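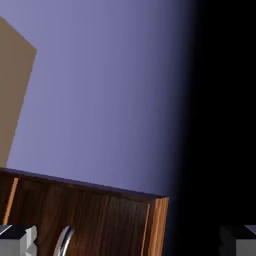 When can I collect my share of the apples?

Collection is open from the last Saturday of the harvest until the cold store is emptied. We send a message to every member when the first crates are ready, and you have 2 weeks from that message to come. After this time your share goes to the general sale, and we credit your account with the price of the day.

Where is the collection point?

At the old goods shed in Plondimley, behind the weighbridge. Please do not go to the orchard at Clendby. The gate there is closed during the harvest because tractors are turning in the yard. If you come by bus, the stop is called Plondimley Halt and you walk five minutes uphill.

Do I need to bring my own boxes?

Yes, please. Any clean box is fine if it has a flat bottom. We have a few sacks at the shed but they bruise the soft varieties, so we prefer to keep them for cider apples.

How much does a share cost, and what do I receive?

A full share is £48 a year and a half share is £26. A full share gives you four crates across the season, usually two of eating apples, one of cookers and one of mixed. The mix depends on the year. In a poor year for cookers you may get pears in their place, and we cannot promise the same varieties as your neighbour.

How many trees do you have?

We have 506 standing trees at the last spring check, of which most are on half-standard rootstock. The oldest are in the top field and give small fruit with very good taste. The Lefèvre rows, near the stream, were planted in 2000 and are the ones which give the biggest part of the crop.

Why are they called the Lefèvre rows?

It is the name of the nursery where the young trees came from. The nursery is closed now, so we cannot order the same trees again. When one dies, we graft a new one from its neighbours.

Do you spray?

We use no insecticide. Against scab we use sulphur in wet springs, not more than three times, and never after the end of May. The dates are written on the board inside the shed door and you are welcome to read them.

Some of my apples have brown marks on the skin. Can I eat them?

In most cases the marks are scab or rubbing from a branch, and the flesh under it is good. Cut away the part if you do not like the look. If the brown goes soft and deep, the apple is rotten and should be taken out of the box the same day — one bad apple really does spoil the ones it touches.

How should I store them at home?

Somewhere cool and dark, where there is no frost. A garage is usually better than a kitchen. Keep them in one layer if you have the space, or wrap each in newspaper. Do not keep them beside potatoes, as they take the taste. Early varieties do not keep at all and should be eaten within days.

Can I bring my own apples for pressing?

Yes, on pressing days only. You must book on Bitidar, our online booking page, and choose a slot of 20 or 40 minutes. The minimum is 30 kilos. Windfalls are accepted if they are washed and picked up the same week, but we refuse fruit from fields where animals are grazing.

I cannot open my Bitidar account. What can I do?

Use the membership number on your card, without the letter in front. For example, if your card says P1328, you type only 1328. If this does not work, write to Isabelle Lachance at the members' desk and she will send you a new password. She answers on weekdays, in the morning.

Can I bring my dog?

On a lead at the shed, yes. In the orchard, no — there are sheep under the trees most of the year.

How do I stop my membership?

Write to us before the first of January. We do not return money for a season that has already begun, but you can pass your share to another person if you tell us the name.

Last updated: 3 September 2026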